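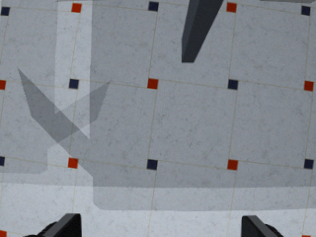
What does a town of this size get out of hosting an international event?
Mostly it gets a deadline. Work that had been put off for years gets finished because teams are arriving in January and the date can't be moved.

That was the view of the head of the local organizing office for the winter university games in Closdale, who spoke to us at the office on the second floor of the old bus station. The games open next month. Closdale was the only bidder left by the end, after two other towns dropped out over cost.

"People ask if we won or if we were just the last ones standing," the organizer said. "We had a full bid in. It was scored like any other bid. I would have liked some competition, but I wasn't going to turn it down."

The organizer has worked on the project since the first planning meetings and before that ran the county's parks department. The job now is mainly transportation and beds. Closdale has one hotel of any size, and most of the athletes will stay in student housing at the Hemadwood campus, a 50-minute drive from the ski venues.

"That drive is the thing I think about the most. If the pass road is clear, it's fine. If it snows hard overnight, we have to move the first start back, and then television isn't happy. We've agreed on a rule with the teams. The decision is made before the first bus leaves, and after that we don't change it."

Some coaches have complained about the distance. A few asked whether their skiers could be housed closer to the hill, in private rentals. The organizer turned them down.

"If I let one team do it, the teams with money do it and the others sit on the bus. I told them all the same thing. Everyone stays at Hemadwood."

The budget has been the main subject of argument in town. The ski jump was dropped from the program early on, and the speed skating events will be held on the existing rink at the Tesfamariam Center, with temporary seats for 2000 people. The original plan called for a new arena.

"I was for the new arena at first," the organizer said. "I'll admit that. Then I saw what it would cost to heat and staff in a normal year, with the hockey club and public skating as the only users. The club can't pay that. The town would be paying it for as long as the building stood."

The roof of the rink was repaired over the summer and the ice plant was replaced. Both jobs came in late, the ice plant by several weeks, and a test meet had to be canceled. A smaller one has been held since then, with club skaters only.

"The ice was good and the scoreboard wasn't. The clock on the far side kept dropping out. Lorkex, the company that does the timing, has sent a new unit and we'll run it again before the teams get here."

Lorkex is also one of the larger sponsors. The organizer would not say how much the company is paying, but said sponsorship in total had come in lower than hoped and that the ticket target had been raised to cover part of the gap. So far roughly 80 percent of the tickets for the skating have been sold. The cross-country races are moving more slowly.

"You can stand in the woods and watch those for free if you know where to go, and everybody around here knows where to go. I'm not going to put up fences. We would spend more on the fences than we'd make."

The events themselves will be split between the morning and the evening, with nothing in the early afternoon so that buses can be cleaned and drivers can rest. Main Street will be closed to cars at night while medals are given out in front of the library. Store owners asked for a later closing time so that deliveries could be finished, and they got an extra hour.

Asked whether Closdale should bid for anything bigger in the future, the organizer took some time to reply.

"Bigger, no. The same size again, maybe, if the road gets widened. The state has been talking about that road for as long as I've lived here. I'd like to see how it goes with the buses first."

The organizer's contract runs until the accounts are closed in the spring. The temporary seats go back to the rental company the week after the closing ceremony, and public skating starts again as soon as they are out.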